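Section 4. Bins, cables and first picks
Vadell picking cell, shared workshop build guide
Revised 3 Apr 2018 by Dorian Hamel 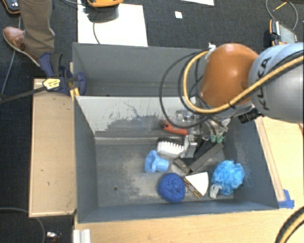

Work through this section after the arm is bolted down and the gripper has passed the open and close test in Section 3. You will fix the two bins, dress the cables, teach the corner points and run the first picks at low speed. Two people are needed for steps 4 to 9, one at the pendant and one watching the cables.

CAUTION: Keep hands, sleeves and hair out of the bins whenever the drives are on. The person at the pendant calls "drives on" and waits for an answer before pressing the enable switch.

4.1 Fixing the bins

1. Set the two bins end to end on the tabletop so that the rims touch. The front bin is the pick bin. The rear bin is the place bin and starts empty.

2. Clamp the bins together where they meet. Turn the long bar of the clamp outward, away from the arm, and tighten by hand. Do not use a wrench; the rims will crack.

3. Push sideways on the front bin with your palm. If it slides, screw a wooden stop strip to the table along the outer side and try again. Mark the finished position with tape at one front corner.

Note: The tape is there so you can see at a glance if a bin has been bumped. If the corner has moved off the tape, put it back before you run anything. You do not need to teach the points again unless the clamp was loosened too.

Note: Scuffs and scratches on the bin walls and floor do no harm. Replace a bin only if it is cracked or the floor has started to bow.

4.2 Dressing the cables

4. With the drives on and speed set to 5 percent, move the arm slowly to the far left corner of the rear bin, then to the near right corner of the front bin. Watch the cables the whole way.

5. Leave enough slack for the wrist to turn through its full range. The thin cables to the gripper need wide loops. Tight loops pull on the connector and will work it loose over a week or two of use.

6. Switch the drives off. Tie the heavy cable at two places near the wrist, and trim the tails of the ties. Check that no loop hangs lower than the fingertips when the gripper points straight down.

CAUTION: A loop that hangs below the fingertips can catch on an object and drag it, or pull the bin out of its clamp. Stop and tie the cables again if this happens.

Replace any tie that has frayed. Cloth ties last longer than plastic ones on the moving section, but check them every time you start the cell.

4.3 Teaching the bin corners

7. Empty the front bin. Jog the fingertips to each inside corner of the floor and store the point. Stay 11 mm above the floor and keep clear of the walls, which slope inward toward the bottom.

8. Repeat for the rear bin. Save the file under the name of the cell, not your own name. The Fleltville workshop has lost good corner files that way.

9. Run the corner check program. The arm should visit all the stored points and stop above the center of the front bin. If it stops early, see Section 7, Faults.

4.4 First picks

10. Put a mixed handful of objects in the front bin. Household things work well: a brush with stiff bristles, a mesh scrubber, a bath pouf, something with a handle, something shiny. Spread them out for the first run – piles come later.

11. Start the Courtois pick program with the speed at 5 percent and the limit set to 50 picks. Keep a finger near the stop button for the first few.

12. If the first few go cleanly, raise the speed in small steps. Do not go over 400 mm per second in the shared workshop, whatever the program allows.

Note: Soft, open objects such as poufs tend to hang on the fingertips after release. Add a short pause over the place bin before the arm moves away. Shiny metal pieces may be missed by the vision step; turn the overhead lamp down and try again before changing any settings.

Note: Long bars should be gripped near the middle. Held by one end, they swing and can strike the wall between the bins.

4.5 Before you leave

Park the arm clear of both bins, switch the drives off and write the number of picks in the Brarum log. Leave the clamp tight. Wipe the fingertips with a dry cloth and check them for cuts. Spare fingertips are ordered in May, so write down any that look worn.

Continue with Section 5, Picking from piles.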